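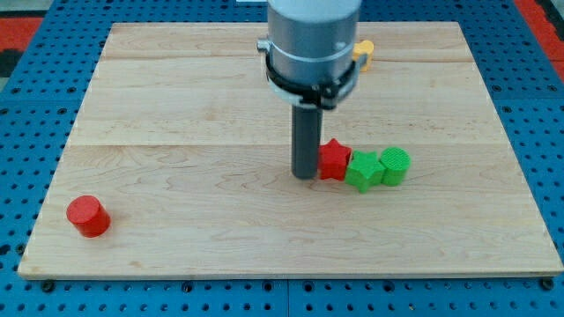 I bought the Gostus headlight kit in April, after a winter of squinting down the road to Miltberg and telling myself it was my eyes. My wagon lives outdoors, under a pine tree, and both lenses had gone the color of weak tea. The left one was worse. It had that crusty, flaky look along the top edge where the factory coating gives up first, and from the side you could hardly make out the bulb.

A shop in Gastitz had offered to do the pair, and the price was fair enough, but I would have had to leave the car overnight and I like doing these jobs myself when I can. I had also tried one of the wipe-on products the summer before (a little foil packet from Collet, with a glove and a damp cloth inside). It looked wonderful for a couple of months and then went hazy again, all in one week. So I wanted a proper sanding kit this time, one with a real sealer at the end of it.

What you get

The box holds sanding discs in 3 grits, a foam backing pad with a shank that fits any ordinary cordless drill, a tube of polish, a wool pad to put it on with, two sealed wipes with the clear coat, and a roll of masking tape. There is a folded instruction sheet as well, with small print and very good drawings. I read the print with my glasses on and then mostly followed the drawings.

You supply the drill, a spray bottle of water, some rags and, if you're like me, an old kitchen stool. Please do bring a stool! Headlights sit at exactly the wrong height for anybody with a back.

The tape

My one real complaint, so let me get it out of the way. The tape in the box is poor stuff. It's narrow, it doesn't care for curves, and as soon as the water started running it began to let go along the hood line. I stopped, dried everything off and put on a double layer of good painter's tape from my own drawer, and that held right to the end. If I had kept going with theirs I would certainly have gone through into the paint on the fender. Buy a decent roll before you start and save the kit's tape for labeling jars.

Sanding

Go slowly here. The coarse discs take the old yellow coating off faster than you'd expect, and the water running down the bumper turns milky and a bit yellow, which is oddly satisfying. Then the lens dries and it looks dreadful – white all over, like a bathroom window – and I'll admit my stomach dropped a little the first time, even though the sheet says quite plainly that it will look like that. Keep the drill moving, keep the lens wet, and stay with the coarse disc until the runoff is clear and the surface looks evenly dull. I rushed it on the right side and had to go back two grits later to chase a stubborn patch near the turn signal, so learn from me on that one.

The discs themselves are good. They grip the backing pad firmly and they come off without leaving half their fuzz behind. I did tear one on the sharp corner where the lens meets the grille, and for that spot I ended up folding a worn disc over my finger and doing it by hand. It took a while, but I was in the shade with the radio going and I didn't mind a bit.

The middle and fine discs go much quicker. By the end of the fine one the lens is still cloudy, only in a soft, even way, and you can start to see the shape of the reflector behind it again.

Polish and sealer

The polish is the fun part. A small dab on the wool pad, low speed on the drill, and the plastic simply clears under your hand. Use less than you think. I used too much and flung it across my shirt, the hood and a fair bit of the driveway. It washes off with soapy water if you get to it before it dries.

The sealer is the part that needs care. The sheet wants the lenses clean and completely dry, and the air warmer than 70 degrees, so pick your day. I had planned on a Tuesday evening, found it too cool by the time I'd finished polishing, and did the sealing the next day just after lunch. You wipe it on in straight, overlapping passes and then you leave it alone. Don't go back over it. I went back over one little streak near the bottom of the left lens, and that streak is now there for good, though you have to crouch to find it.

Pine pollen was my other worry, so I moved the car out from under the tree and parked it by the garage until the next morning. No trouble at all.

How it has held up

I've given it the rest of the spring and all of the summer before writing this, because everything looks nice on the first day. The lenses are still clear. I wash the car by hand every other week or so, and water still beads on them the way it does on fresh wax. The beam is better than I had remembered it could be, with a proper edge to it, and I've stopped dreading the stretch with no streetlights. The right lens has picked up a small chip from a stone, which I can hardly blame on Gostus.

I should say that the kit does nothing for cracks, or for moisture on the inside of the lens. My neighbor's truck has both, and after a look at it we agreed he needs new housings. There is also a lot of fine crazing deep in the plastic on some older cars, and I doubt any amount of sanding will reach it.

Would I buy it again?

Yes, and I already have, for my sister's hatchback. The two lenses on my car used up most of the discs, so plan on one kit per car and don't try to stretch it. Set aside a full afternoon, with another hour in hand if you've never done it. The price is a bit more than the foil packet products and well under what the shop wanted.

I'd take one star off for the tape, and I'd love to see a spare sealer wipe in the box, since you only get one try with each. Otherwise I'm very pleased with it. Four stars out of five.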